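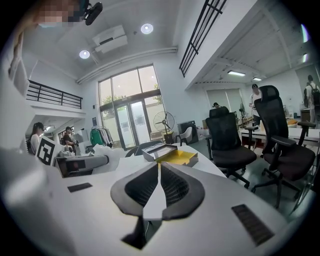
Home Topics Ask Local Government Sign in

2 min read

September – posted by Debora Marino

Can a town board close down an advisory panel without a vote?

I live in Ostthorpe and since last year we have a flood advisory panel, with 4 residents and two people from the town. Now I read in the meeting notes that the mayor will "wind down" the panel before winter. I did not find any vote about it. The panel has a report that is almost finished, and I gave them my comments in writing. Is the mayor allowed to do this alone? And what happens to the comments?

Bram Vermeulen answered

It depends on how the panel was created. If the board passed a resolution, then normally the board must also end it, or the resolution itself gives an end date. If the mayor named the panel by letter, he can usually end it by letter too. Ask the town clerk for the founding document. In Zaltden, where I live, our panel had a term of 90 days and most people did not know it – the term was on the second page.

Your comments are probably public records now, so they should be kept. Ask for them in writing and mention the panel by its full name.

Gajewski answered

Mayors do what they want. Go to the meeting and make noise.

Prisell answered

I agree with Bram about the clerk. I want to add that some towns accept a petition to put a question on the agenda. We needed 200 signatures for ours, but your number can be different, so please check the local rules first. Also ask if the report can be given to the board as a draft. A draft is still better than no report.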